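4.2 Changes in the operators' work

Before the arm was installed at the Horstead site, sorting was done by hand by two people per shift. The operators we interviewed described the job as repetitive but easy to pace. With the arm, one person sets out the pieces and steps in when a push goes wrong. New tasks are tried first with colored blocks on a board (Figure 7).
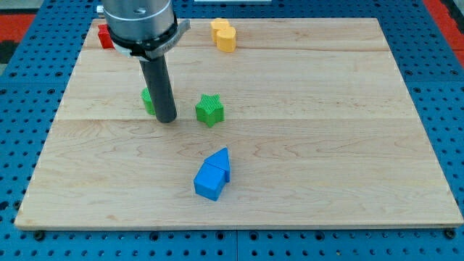
Figure 7. Block task with the single-rod tool.

Of the 17 operators, most said their hands were less tired by the end of a shift. Several also said that watching was harder than sorting. Mollah, who coded the interviews, found the same complaint among new and experienced staff: they could not tell when the arm would need them. Breaks became shorter in July, when the line at Horstead moved to the new schedule.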